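Hand-held grippers: short jaws or long jaws for small round things?

wirebasket_fan
Posted 6 January 2025

Hi all! I've been comparing two sets of hand-held grippers for recording pick and place demos, the Poda pair (short jaws) and the Jidell pair (longer, a bit springy). Both are wired and both log to the same Irnum controller, so swapping takes hardly any time. The task is dead simple: ball off the table, into a wire basket, one gripper in each hand.

I'm loving the Poda for control, it feels like an extension of your fingers! But the ball squirts out sideways more than I'd like when I come in at a low angle.
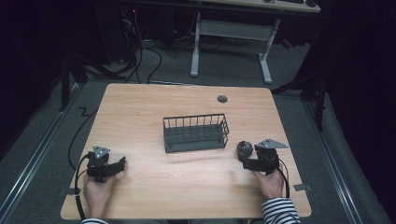
Both grippers at the table, ball near the right-hand jaws.

With the Jidell I drop fewer balls but I keep clipping the rim of the basket on the way in. Budget is $800 for the pair I end up keeping. Which way would you go, and has anyone tried different tips on the short ones?

Kurup_tinkerer

Short jaws, every time. We ran the Poda for most of August and got more than 600 clean recordings out of it, and the trick with round stuff is to come down steeper and close slowly. If you pinch below the middle of the ball it pops up, if you pinch above it shoots away, so aim for the fattest part and you'll be fine.

Tips make a huge difference too! I glued thin silicone strips inside mine and it was like a new gripper. Cheap as chips and you can peel them off again. Recalibrate the jaw opening afterwards or your closed position will read wrong (ask me how I know).

Also check your cables. Mine used to tug on the left wrist whenever I reached across, and a loose loop clipped to my sleeve fixed it.

68volts

Jidell is better imo. Just lift higher before you go over the basket.

orange_crate

Do the same 16 pick-ups with each pair and watch them back at half speed, that's how I finally picked. Mine favoured the Poda for balls and the Jidell for anything flat, like cards or lids. If your next job is still round things I'd keep the short ones and try the silicone first. Would love to hear how it goes!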